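Notes from the Cell: Getting the Tray Job Set Up Before the Move
2023-12-30

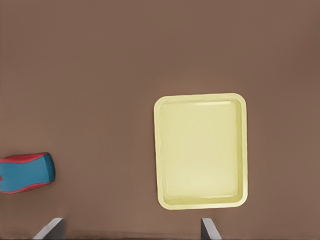 The tray job in simulation, seen from over the gripper. Fingers open, tray empty.

I promised back in July that I'd write up how the Callton cell gets its yearly going-over, and then the year got away from me, so you're getting it in the last newsletter before the break. Grab a coffee!

Most of you know the cell as the one by the door at Pomley that puts soft parts into trays. It does one thing, it does it all day, and it's only as good as its setup. I do the setup twice now: once in the simulator at my desk, then again on the real machine with my sleeves rolled up. The simulated one looks pretty bare – brown table, yellow tray, a blue and red piece way over on the left – but that's really all I need for checking where things sit compared to the fingers.

First job is always the tray position. In the view above, the tray is over on the right with its long sides running away from the gripper, and the part is a good stretch off to the other side. I like starting with that much room between them. If the tray creeps in toward the middle, the right finger gets awfully close to the rim on the way down, and we had a chewed-up tray at Bralley last winter to show for it. So I move the tray out, save the position, and only then start thinking about picks.

Second job is the fingers. They wear on the inside faces, right where you can't see it unless you open the gripper all the way and get a flashlight in there. The cell rolled past 2000 hours this fall, so both fingers came off. One was fine. The other had a shiny little hollow near the tip, enough to let a soft part roll when the arm turned. I put on the new pair from Akbari (2 screws per finger, and please use the torque driver, not your wrist), then closed them on a strip of paper to see whether they met evenly. They didn't! I'd left a bit of old thread locker on the mount. Off it came, cleaned it up, tried again, and the paper held straight.

After that comes the camera check. It looks straight down over the gripper and anything at the edge of its view only shows up in part, like the blue and red piece does in the simulator. I used to nudge parts toward the middle during setup and then wonder why the cell missed the ones at the edge. Now I leave some right out on the border on purpose and make sure the arm shifts over for a better look before it tries a pick.

Last thing was the test run. I set it for 60 picks and the real machine got 58. The 2 it dropped were both early on, before I'd backed the closing speed down a notch, and I'm happy with that for a first day on new fingers.

If you're on the cell after the break, the old settings are saved under last year's name and the new ones are under Callton tray. Please don't save over either of them – make a copy. The worn finger is in a bag on my shelf if you want to see what the hollow looks like, and I still owe Bralley a spare tray.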